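Nov 11, 2023

Slept until almost eight, a thing I haven't done since the move, and woke to rain on the skylight and the smell of someone else's toast coming up through the floor. I lay there a while making a list in my head and then lost the whole list on the way downstairs, so I began the day with the pantry instead, which was probably at the bottom of it anyway.

The pantry has been on my conscience. When we came to Ikcombe we simply shoved everything in off the moving van, flour beside shoe polish, and every supper since has started with me on my knees with a flashlight. So out it all came, onto the kitchen floor and the counters and the two good chairs, and I had my second coffee standing up in the middle of it feeling quite cheerful and a little bit sick. We own a shocking amount of bulgur. There was also a jar of something dark that Şengül Bilgin gave us in the summer, sour cherry I think, and I opened it purely to check and then ate it off a spoon at the window while the gutters ran. Very good. I must write to her this week and ask how she does it (and not mention that it is already half gone!).

Masaru came by before lunch to return the ladder and made the mistake of asking whether I needed anything. He ended up washing shelves. He is a thorough man and he talks the whole time he works, mostly today about his sister's roof and what the second roofer said about the first roofer, and I hardly had to answer, only pass him clean rags. The top shelf had a sticky ring on it from the people before us, molasses or possibly varnish, and he went at it with baking soda for so long that I took him a sandwich up the stepladder. We measured the middle shelf while we were at it, 105 centimeters, so the long tray from Mother's house will go in sideways after all. I was more pleased about that than I can explain to anybody.

In the afternoon I went through the dry goods by myself with the radio on. Pasta has always been the trouble. The short kinds behave, you pour them in a jar and that's the end of it, but spaghetti is longer than every container I have ever owned. At the old house it stood in the umbrella jug, and Dirk used to say he was afraid to go out in a shower in case he came back with supper on his head. I thought about buying one of those tall canisters and even looked at the Tekin ones in the window on Thursday, but they want 70 for a pair and I would rather have the money toward the curtains. So the spaghetti is going to lie down flat in its own packet on the low shelf, next to the rice, where I can see it. I have wanted spaghetti ever since I made up my mind about this, the plain kind with garlic and too much pepper.

I should put down that Ferhat called while I was up to my elbows, Ferhat Aksoy, not the other one, and he is coming for the weekend before Thanksgiving with the little boy. He asked if there was anything he could bring and I said nothing at all, please, not so much as a cracker. He laughed but I meant it. The boy is apparently off everything except noodles with butter at the moment, so at least I'm ready for him. I'll have to air the small bedroom and find the other blanket, which I am nearly sure is in the box marked TAX.

By four it was dark enough for the lamp and I could see the floor again. The flour is all in one place now. The tea has the whole of the left side, and the paper bags and odd wrappings that I can't bring myself to throw out are folded or at any rate pushed together, some of them. I found a receipt from the old grocery for 337 something, from the week of the big party, and sat down on the step to read it through like a letter. All that cream! I remember Dirk carrying the bags in and announcing each one.

My back is complaining and I have decided the spice drawer is tomorrow's business, or Monday's.

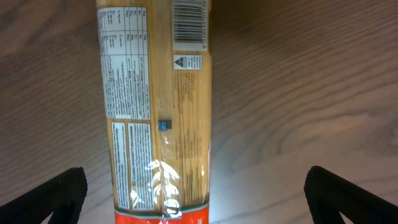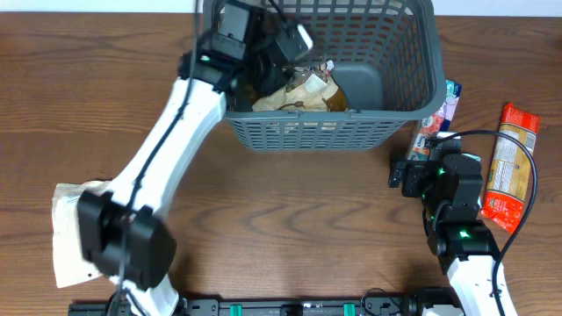
The spaghetti first, then the gray basket with the brown paper in it.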